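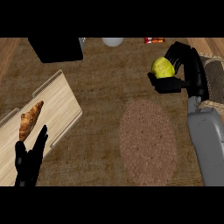
According to a reader who wrote in after our spring piece on small-press print runs, the second book in a series is where the arithmetic stops working, and she wanted to know why publishers keep commissioning trilogies at all. Her letter gave no figures. Ours come from Mornden, a small house that publishes fantasy for teenage readers and let us look at the ledger for one of its series, the Grakavura books.

The first Grakavura title had an opening print run of 1,425 copies. The second was set at 1,000. The cut was made before any reviews were in and before the first book had finished its return period, which for most stores on Mornden's list runs to nine months. Orders for a sequel have to be placed while the numbers for the opening volume are still moving. The sales desk works from sell-through at a handful of accounts and fills in the rest by comparison with older titles.

Returns complicate the picture further. A copy shipped to a store is booked as a sale and later reversed if it comes back. Mornden holds back part of each author's royalty against this, and the amount held is carried forward to the next statement. An author with two books in print can therefore see a strong shipping figure on the first statement and very little payment on it. The contract covers this in one paragraph. In the Grakavura agreement the paragraph was on the last page, after the clause on large-print rights.

Joint accounting is the larger issue. Under a joint account, the advance for all books in a contract is treated as one sum, and no royalty is paid until the whole sum has been earned. Under separate accounts, each book pays out once its own share is covered. The Grakavura contract was joint. The first book had earned back its share within two statements, and the surplus went toward the unearned balance on the second. Had the accounts been separate, the author would have received a check.

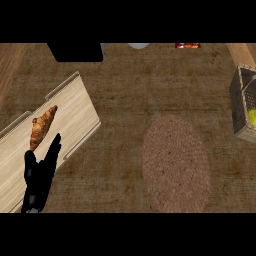
Publishers defend the practice on the grounds that a series is one product sold in parts. There is some support for this in the backlist data. When the second Grakavura book came out, weekly orders for the first rose for seven weeks and then settled slightly above the earlier level. That gain was created by the sequel, although it shows up on the line for book one. Separate accounts would credit it there and leave the second book looking weaker than it was.

Cover matching is a smaller cost, but it recurs. If the design changes partway through a series, stores ask for the earlier volumes in the new style. Zolleck, the printer Mornden uses for short runs, charges a setup fee for each title and holds files on press settings so that spine colors can be matched later. Paper is harder. The stock used for the first Grakavura book was discontinued, and the replacement is thicker, so the second volume is wider on the shelf at almost the same page count. The spine type had to be moved.

Frade, which distributes the list, asks for final page counts well ahead of shipping. Late changes to the manuscript affect carton quantities and freight weight, and the sequel was revised late. Mornden absorbed the difference.

Terms for the third book were still open when this article was prepared. The proposed print run is to be fixed in September, after the next returns report. The author's agent has asked for a separate account on that title. Mornden has offered a joint account with a lower holdback, reviewed at each statement. On the current schedule, the manuscript is due before either side will have a full year of sales for book two.

Print this article | E-mail this article

Last updated: Friday, August 29, 2025

Contact the editors | Copyright 2025. All rights reserved. | Back to top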